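April, nearly midnight

So the new line at Dredow is up and Aarti Nautiyal is thrilled, and I'm... getting there? Packing used to be me, Gill and a radio. Now the arm does the boxes and we feed it, clear it and sign for it. 1434 boxes today, and my shoulders don't hurt at all, which feels like cheating!

What I'm slower at is the other half of the job, showing the thing how to pick stuff up. Henrik Heitmann says I squeeze too early. He's right (annoying). I keep thinking about those two blue pads coming together over the flowery tablecloth, and how hard it is to go gently when you're used to just grabbing.

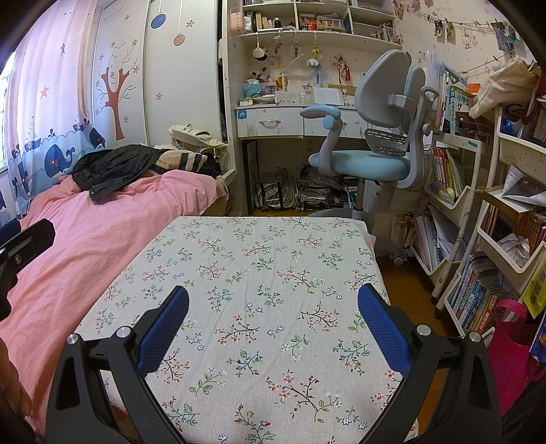
Will they still need both of us on packing by summer? Aarti says one of us stays and the other moves to checking returns, same pay.

Gill wants returns. I said I'd think about it, but I already know I'd miss the talking. We had 3 stops before lunch, all jammed tape, and those were the best bits of the morning because we got to stand there and gossip.

Must remember to ask about the 2 o'clock break, it's vanished off the new schedule. And bring the radio back in.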